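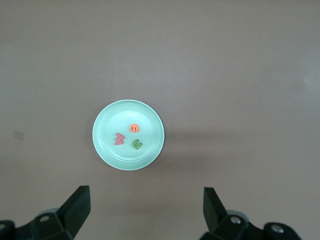
2 min read

Week 4 handout: Sugar claims on packaged food

Bring this with you, along with one food label from your own cupboard.

Plenty of packets now say "no added sugar". Treat the phrase with suspicion. It tells you what the maker left out of the recipe and very little about what you end up eating. Date paste, apple juice concentrate and rice syrup all turn up in products sold as wholesome, and your body is unlikely to be impressed by the wording.

Our worked label is the Riltmont fruit bar. The front says "naturally sweet". The back lists dates first - more than half the bar by weight.

Serving sizes deserve the same doubt. Stenon granola comes in a 500 g bag and gives its figures for a 20 g serve. Try pouring that into your usual breakfast bowl and see if you'd stop there. I wouldn't.

Then there is honey. The Montoya recipe booklet calls it a healthier swap in every muffin and slice. It has a stronger flavour, so you may use less. The other claims I'd want to see evidence for.

For next class
Find the sugars per 100 g on your label and write down every sweetener in the ingredients, whatever it's called. Then weigh the serve you'd normally have - kitchen scales are fine.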